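Chapter 5
Reading a Plant Genome

A genome is the complete set of genetic instructions carried by an organism. For plant breeders, a reliable genome sequence serves as a reference against which individual plants can be compared. This chapter introduces the steps by which such a reference is built, using barley as the main case. Students should review the structure of DNA before they begin. 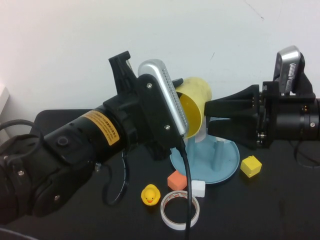

5.1 From Leaf to Sequence

Sequencing begins with young leaf tissue, from which DNA is extracted and purified. Sequencing machines cannot read a whole chromosome in a single pass. They produce many separate stretches, called reads, and software joins these where their ends overlap. Plant genomes are difficult to join because they contain long repeated passages. A short read taken from inside a repeat could belong in many places. A long read may span the repeat and reach unique sequence on either side.
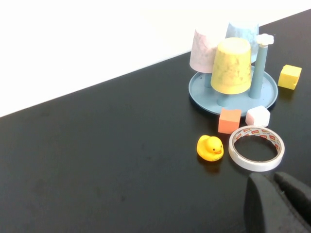
Figure 5.2. Cups upside down on their stand.

The Mastum barley line, studied by Karlijn Verstraete and Bence Takács, is used in the exercises. Their first assembly left 604 gaps. A second assembly, made with longer reads, left 122. The Mastum data set also lists 1,217 genes whose position changed between the two versions.
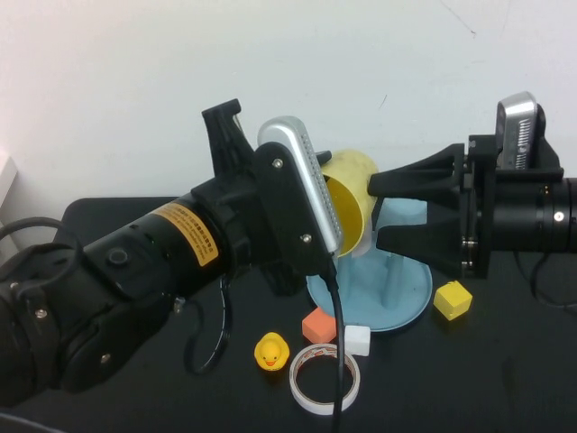 Genes are located in an assembly through a process called annotation. Software searches for the signals that mark where a gene starts and stops, and the results are compared with RNA collected from living tissue. Direction matters in this work. A cup on its side, as the yellow one is between the two arms, has an open end and a closed end, and a gene likewise has two ends that differ. The strand being read determines which end is met first. Students will mark the direction of each gene in Exercise 5.1.

© Prevomura Educational Press. All rights reserved. Contact | Permissions | Back to top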